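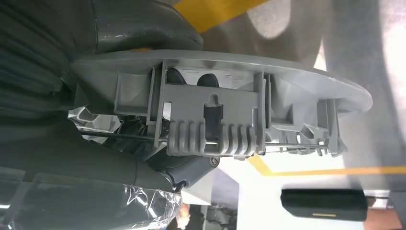

A gray plastic automotive component with a ribbed clip section on its housing.

April
By Ott Baranauskienė

My car needed a clip last winter. It was a small piece of plastic that holds a trim panel to the door, and it had snapped in the cold. The garage in Ondosdale told me the clip could not be ordered. I would have to buy the whole panel, with the clip molded into it, for $334. The panel I had was fine. I paid, and the old one went into the dumpster behind the shop.

I have been thinking about that dumpster ever since. Car makers should be required to sell small parts separately, and to keep selling them for as long as a car can reasonably be expected to stay on the road.

The usual objection is cost. A warehouse full of odd pieces is expensive to run, and most of those pieces will sit for years before anyone asks for one. I accept that. But the cost doesn't go away when the warehouse does. It moves to the owner, who pays for a large part in order to get a small one, and to the town, which has to put the large part somewhere.

Bjarke Overgaard ran a repair shop on the Malon road until he retired, and he kept drawers of fasteners pulled from wrecked cars. He charged a dollar or two for most of them. When he closed, he offered the drawers to the other garages in the area. One took them. The rest said their customers would rather have new, and maybe some of them would, but I was never asked.

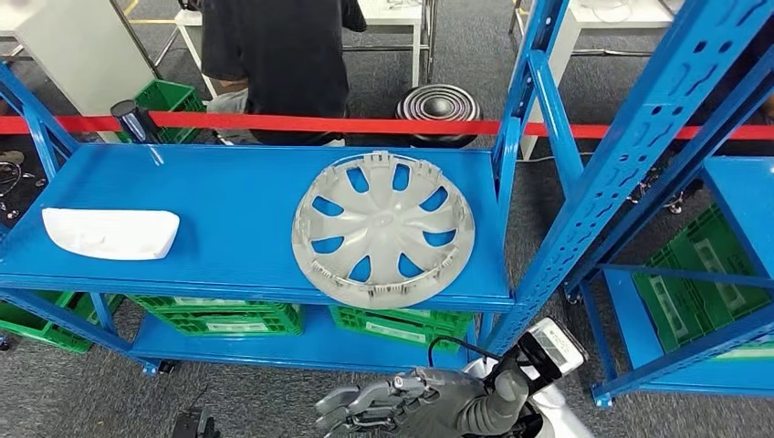
Does it matter if a part is only cosmetic? It matters to the person who has to look at the car every day, and a missing cover often lets in water and road salt as well.

I'm told that buyers don't care about any of this when they choose a car. That is true as far as it goes. A person standing in a showroom is thinking about the monthly payment and whether the stroller fits in the back. The clip breaks six years later, often in the hands of a second or third owner who never set foot in that showroom. This is the kind of problem a rule is good for.

The rule could be short. If a piece can be removed without cutting or melting anything, it gets its own part number and its own price. The list is public. Where a maker stops producing a piece, it hands over the drawings so that someone else can. A small firm like Kárason, which already makes replacement knobs and brackets for old farm equipment, would be glad of the work.

Safety parts are a different matter. I don't want a stranger's copy of a brake component on my car, and a sensible rule would treat those separately. Trim, covers, caps and latches are another thing, and they make up most of what gets thrown out whole.

My neighbor paid $165 for a mirror housing in March – the whole housing, for one broken tab. Her old one is in her garage. She says she is saving it in case the other side breaks, though it wouldn't fit that side. I have one or two things like that on a shelf myself, and I don't expect to use them either.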